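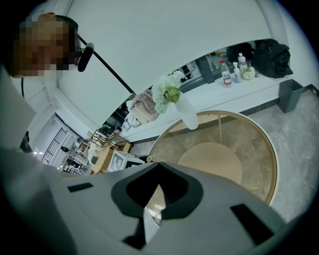

Skurnulley opens its new front counter in Kirkton on 06/12/2021 – doors at noon, no booking needed. Long white top, dark glass behind it, room to set down a bag. Staff keep it simple: a pump bottle and a spray bottle within reach, a small bunch of white flowers with green leaves, water on hand. The old desk is gone.

"People used to queue out on the stairs," said manager Jovita Barajas. "Now they can come in, put thier things down and get seen to."

Fit-out by Stojanovska, 13 working days start to finish. Skurnulley served 2,460 walk-in customers last year and expects more. First 500 visitors get a free tote – one each, while they last.

Press visits by arrangment. Contact Pirjo Laitinen at the Kirkton office.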